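FOR IMMEDIATE RELEASE — September

Onderside opens bookings for its one-seat place setting workshops

Short sessions, small tables, plain tableware. Onderside, the home skills studio on Dorner Street, starts its fall program this month. Topic one — how to lay a table for one person and make it look like somebody meant it.

Sessions begin at 9 a.m. and run until the last mat is straight. Everything is provided. Striped mat, white bowl on a saucer or plate, spoon, chopsticks, drinking glasses. Bring nothing.

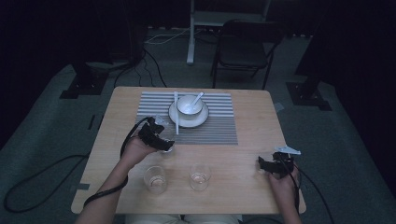

Most people own decent bowls and eat out of them standing up at the counter. The studio would like to change that. Guests start with the mat, then the saucer, then the bowl, and only then the small stuff. Chopsticks to the left in the house layout, but left-handers are free to swap.

The tableware comes from Londoño, a family importer that has supplied the studio since it opend. White porcelain for the hot dishes, clear glass for fruit, salad or cold noodles. The glass bowls let the stripes of a mat show through, so guests are asked to try one on a striped mat and on bare wood before choosing.

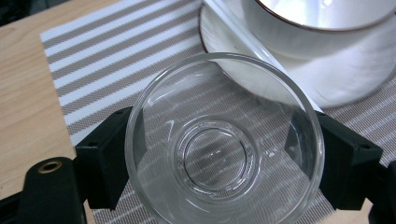

The tables

Pale wood, visible grain, no tablecloths. The studio wanted a top that could carry a gray and white mat without fighting it. Mats go down flat and square to the edge, with plenty of wood left bare in front for the glasses.
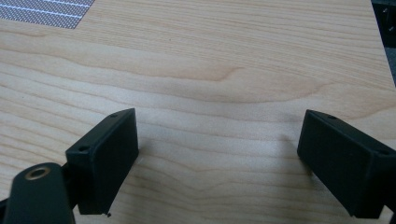 Light wood tabletop with wavy grain, one of the surfaces used at Onderside.

A take-home sheet comes with each booking. It covers the layout for breakfast, noodles and soup, plus washing notes for for woven mats. The first print run is 1000 copies, free at the front desk while they last.

Sessions are held in Room 101, Furau Building. Carpeted floor, soft shoes please. Elevator at the rear entrance. 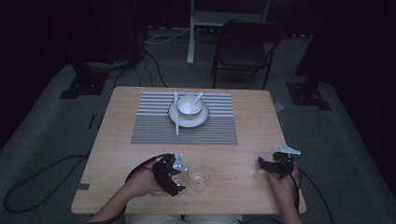
Can guests buy the pieces they use?
Bowls, saucers and spoons are on sale at the desk after each session — mats by order only, pickup in Room 101.

Bookings and press: Onderside front desk, extension 3735. Product samples on request.

ENDS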